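Apprentissage par démonstration : la téléopération à deux bras
Notes de cours, séance 4
Rédigées par Dymphna Nic Aodha, à partir des travaux pratiques encadrés par Kwok-wai Shek
Version du 27 janvier 2022

Chères étudiantes, chers étudiants,

Vous m'avez demandé, après la dernière séance, de mettre au propre ce que j'avais griffonné au tableau (et je sais bien que mon écriture n'aide pas !). Voici donc les notes, un peu plus bavardes que prévu, à relire tranquillement avant de passer au poste Anard.

1. Guider à la main ou piloter à distance

Nous avons vu deux grandes façons de montrer une tâche au robot. Dans le guidage manuel, on saisit le bras et on l'accompagne le long du geste. On sent tout de suite les butées et le poids, et un débutant s'y retrouve en quelques minutes. L'ennui, c'est que nos propres mains entrent dans le champ des caméras, et que mener deux bras à la fois demande une coordination que je n'ai jamais vraiment eue, je l'avoue volontiers.

En téléopération, l'opérateur reste à l'écart et tient des bras maîtres dont les bras suiveurs reproduisent les mouvements. On perd une bonne part du toucher, il faut donc apprendre à lire le contact avec les yeux. En revanche, les images enregistrées ne contiennent que ce que le robot verra plus tard, lorsqu'il travaillera seul.

2. La tâche des porte-clés

C'est notre exercice de référence pour tout le semestre. Les clés sont des objets délicieusement pénibles : plates, brillantes, emmêlées par leurs anneaux, avec une étiquette en plastique qui glisse volontiers. Au poste, le bac bleu canard se trouve entre les deux bras, avec son tas d'étiquettes de plusieurs couleurs, et il reste aussi une étiquette jaune posée sur la table, près de la pince droite. Prenez le temps de regarder de quel côté part la clé avant de descendre la pince, car l'approche n'est pas du tout la même selon qu'on vise l'étiquette ou l'anneau.
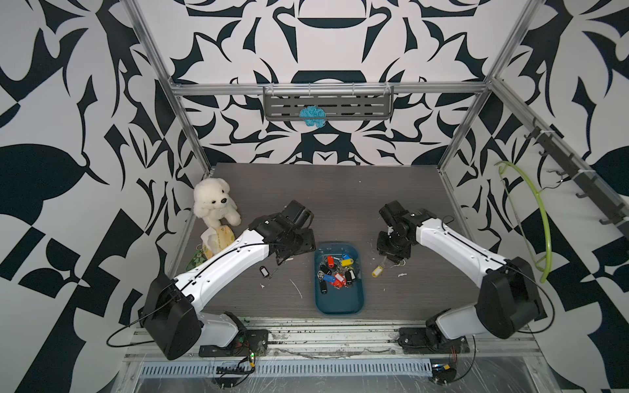

3. Conduite d'une démonstration

Commencez toujours bras relevés, pinces ouvertes. Choisissez un seul objet et tenez-vous-en à ce choix jusqu'au bout, même si un autre paraît soudain plus facile. Descendez lentement, marquez un petit arrêt, puis fermez. Une prise manquée suivie d'une reprise propre se garde ; une hésitation de vingt secondes se recommence.

Le jeu Khondokar, enregistré en novembre, compte 982 démonstrations, dont 665 ont été retenues après relecture. Kwok-wai y a surtout écarté des gestes trop brusques.

4. Pour la prochaine fois

Chaque binôme enregistre 70 démonstrations et les dépose dans le dossier Gosgate, avec une demi-page sur les prises qui vous ont résisté. Écrivez-moi si quelque chose coince, je réponds volontiers le soir.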